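Home | News | Food | Neighborhoods | Events | Contact

Satau bread counter reopens with a green loaf and a longer table

Jul 14, 2022
By Hashini Matubbar

I walked past the Satau bakery on my way to the bus three mornings in a row before I noticed the paper was off the windows. They'd been closed since March, which is a long time if you live two streets over and have been buying supermarket sandwich bread and pretending to like it. So on the fourth morning I missed the bus on purpose and went in.

The short version is that Satau is open again on Daltska Street, in the same spot, with the same oven and a bigger counter. The old glass case is gone (I always bumped my bag on it, so no tears from me) and there's a long table along the left wall where you can sit down and eat a slice of whatever came out that morning. It seats 30 if everybody is friendly about elbows.

Shanthi Marikar still runs the place. She told me the work was supposed to be a new floor and a coat of paint, and then they pulled up the old floor and found pipes that had to be replaced all the way to the street. "I spent a month looking at a hole," she said. She did a lot of test baking at home during that stretch, and the best thing to come out of it is the spinach loaf.

I want to talk about the spinach loaf! It's a soft sandwich bread with a pale green middle and little darker flecks all through it, and I was ready to find it a bit worthy, like something you eat after a checkup. It isn't that at all. It's slightly sweet, it has a good chewy crust, and with salted butter on it I ate two slices standing up before I remembered I was supposed to be taking notes. A whole loaf is $5, sliced or unsliced. The plain white and the seeded rye are back too, and the raisin buns come out on Saturdays only, same as before.

The new thing I'm most curious about is the breakfast table. From opening until eleven you can order toast at the counter and they'll bring it over with butter and one topping. Marikar wants it kept very simple — bread, a plate, a board if you'd like to cut your own — and she's been picking out the tableware herself, a few pieces at a time, from wherever she finds something she likes. I told her I have the same weakness and that my kitchen cupboards no longer close.
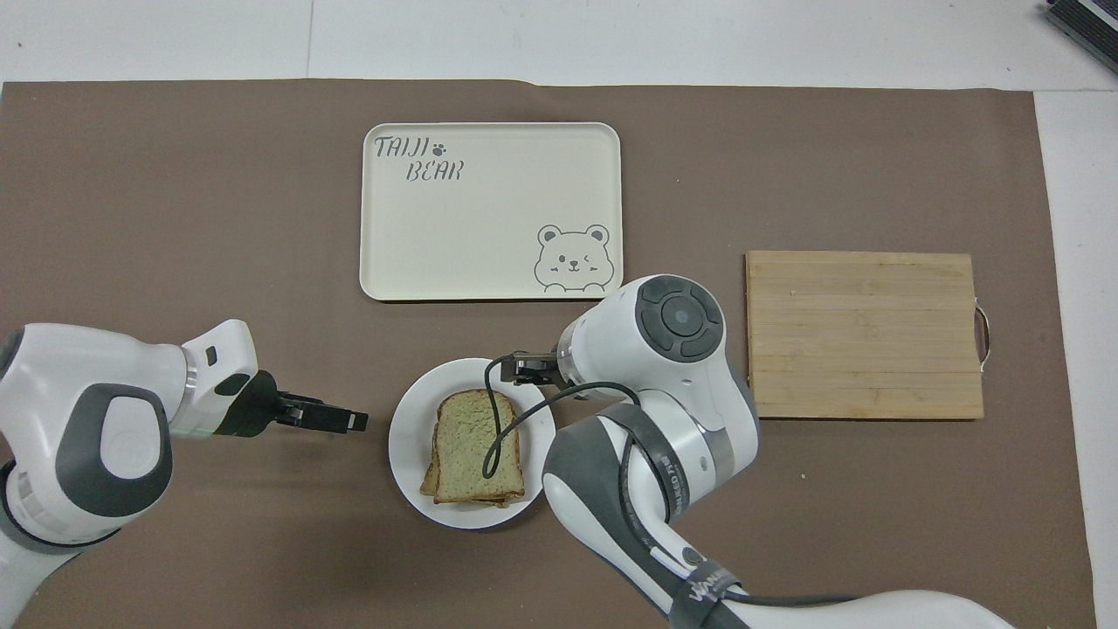
Toast has to be eaten right away, in my opinion, and I was glad to hear she agrees. Orders don't go into the toaster until you've got a seat. If there's a line, you wait for the seat first, and on my second visit that took long enough for me to read the whole notice board, including a card from someone selling a piano.

Not everything is back yet. The Iyamu coffee people, who used to have the little cart by the door, are supposed to move in at the end of the summer, and until then it's drip coffee or tea. The back door to the Dallesus parking lot is still locked while the paving gets finished, so you'll need to come around the front. And the old loyalty cards are fine! I asked, because I had one with a single stamp to go, and Marikar stamped it without even checking the date.

She figures they made some 1000 loaves in the first full week, which surprised her, and she's hiring one more person for the early shift. You can ask at the counter about that if you're the type who's cheerful before sunrise. I'm not.

Satau is at 501 Daltska Street. The doors open at seven, closed Mondays, and the spinach loaf was sold out by ten both times I stayed to watch, so go early or call and have them put one aside for you.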